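September, kurz nach elf abends

Das Klavier ist weg. Ich schreibe das so hin, als wäre es ein Todesfall, dabei hat es in den letzten Jahren vor allem Post getragen, Kataloge und die Schale mit den Schlüsseln, von denen keiner mehr weiß, wozu sie passen. Die Leute von Kuster Transporte waren zu zweit und kamen eine Stunde zu früh, als ich noch im Bademantel die Noten aus dem Hocker räumte. Der Ältere hob den Deckel, drückte das tiefe A, verzog das Gesicht wie ein Zahnarzt und sagte: »Na ja.« Damit war die musikalische Würdigung abgeschlossen.

Verkauft habe ich es am Ende für gar nichts. Im Frühling stand in der Anzeige noch 2000, im Juni 1000, im Juli »Preis nach Absprache«, und im August habe ich die Absprache gleich weggelassen und »an Selbstabholer« geschrieben. Gemeldet haben sich elf Leute. Einer wollte wissen, ob man die Tastatur einzeln haben könne, als Garderobe. Eine Frau fragte dreimal nach der Breite und schrieb dann, sie habe sich nun doch für ein Aquarium entschieden. Genommen hat es schließlich ein Kindergarten am anderen Ende von Rukville, und den Transport habe ich selbst bezahlt, so dass ich jetzt mit Fug und Recht sagen kann, ich hätte für mein Klavier noch etwas draufgelegt.

Es war ein Baltov, braun, mit zwei Kerzenhaltern, an denen ich mir als Kind die Ärmel zerrissen habe. Angeblich hat der Großvater es gegen einen Ofen getauscht. In kälteren Versionen der Geschichte war es der einzige Ofen, den sie hatten, und die Großmutter spielte dann eben im Mantel. Ich habe das nie geglaubt und immer weitererzählt.

Nachmittags gewischt. Wo es stand, ist das Parkett so dunkel und glatt wie am ersten Tag, ein sauberes Rechteck, und der ganze übrige Boden sieht dagegen aus, als hätten wir Pferde gehalten. Gefunden: zwei Bleistifte, ein Mühlestein (weiß), die Hälfte einer Postkarte aus einem Ort mit Palmen, ein Milchzahn. Den Zahn habe ich lange angesehen. Von mir kann er nicht sein, ich habe meine alle in der Dose. Ich habe ihn vorläufig dazugelegt.

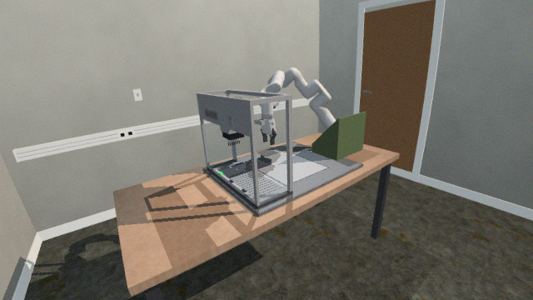

Danach stand ich eine Weile im Zimmer herum und stellte fest, dass es hallt. Ich habe gehustet, nur um es zu hören. Dann »Hallo« gesagt. Dann, weil die Fenster offen standen und unten jemand sein Fahrrad aufschloss, schnell noch so getan, als würde ich telefonieren.

Die Wand ist auch so eine Sache. Hinter dem Klavier hängt noch die alte Tapete, die grüne mit den Ranken, die wir beim letzten Streichen großzügig ausgespart haben, weil ja doch das Klavier davorsteht. Jetzt steht es nicht mehr davor. Es gibt also drei Möglichkeiten: streichen, ein Regal kaufen oder wegsehen. Ich habe den Abend über sehr erfolgreich das Dritte probiert. Beim Velon-Markt haben sie Regale im Angebot, genau in der Breite, und ich merke schon, wie in mir der Satz heranreift, dass man in so ein Regal ja auch ein paar hübsche Sachen stellen könnte. Kataloge zum Beispiel. Eine Schale mit Schlüsseln.

Was mich ärgert, ist gar nicht, dass es weg ist. Ich habe seit Jahren nicht gespielt. Genauer: Ich habe jedes Jahr zwischen Weihnachten und Neujahr gespielt, immer dieselben anderthalb Seiten Schumann, bis zu der Stelle mit den vielen Kreuzen, und bin dort aufgestanden, um nach dem Kaffee zu sehen. Der Schumann hat in meinem Kopf überhaupt kein Ende. Er hört mit Kaffee auf. Und trotzdem war ich die ganze Zeit über jemand, der Klavier spielt. Es stand ja da. Man konnte Besuch haben, und der Besuch sagte: »Ach, du spielst?«, und ich sagte: »Viel zu selten«, mit einem kleinen Seufzer, der mir inzwischen deutlich besser gelingt als der Schumann. Diesen Seufzer kann ich jetzt auch einem Kindergarten schenken.

Im Treppenhaus haben sie es zwischen dem zweiten und dem ersten Stock einmal abgesetzt, und es hat dabei einen Ton von sich gegeben, alle Saiten auf einmal, tief und lang. Oben ging eine Tür auf, unten ging eine Tür auf. Ich habe »Entschuldigung« gerufen, in beide Richtungen. Der Jüngere wischte sich die Stirn und meinte, so eins habe seine Tante auch, das hätten sie damals gleich mit der Wohnung verkauft. Das nenne ich vorausschauend.

Trinkgeld gegeben, vermutlich zu viel. Ich kann das nicht. Ich halte den Schein immer so, als wollte ich ihn im letzten Moment zurückziehen, und gebe dann vor lauter Scham noch einen zweiten hinterher.

Zum Abendessen Brot und die restlichen Linsen. Die Noten liegen auf dem Küchentisch, ein Stapel so hoch wie die Zuckerdose, und obenauf die Klavierschule mit dem lachenden Jungen, dem irgendwer eine Brille und einen Bart verpasst hat. Auf der Seite mit den Tonleitern steht in der Schrift meiner Lehrerin: »Handgelenk!!« Weiter hinten nur noch »Hand…«, da hatte sie wohl aufgegeben. Wegwerfen geht nicht, behalten ist albern. Der Kindergarten wollte sie ausdrücklich nicht, dort wird mehr geklatscht.

Morgen anrufen wegen des Stimmers. Der kommt nämlich im Oktober wieder, so wie jeden Oktober, und wird vor der grünen Tapete stehen mit seinem Köfferchen. Eigentlich müsste ich ihm den Termin absagen. Er trinkt aber immer so gern den Kaffee bei uns, und die Adresse vom Kindergarten habe ich irgendwo auf einen Umschlag geschrieben, der auf dem Klavier lag.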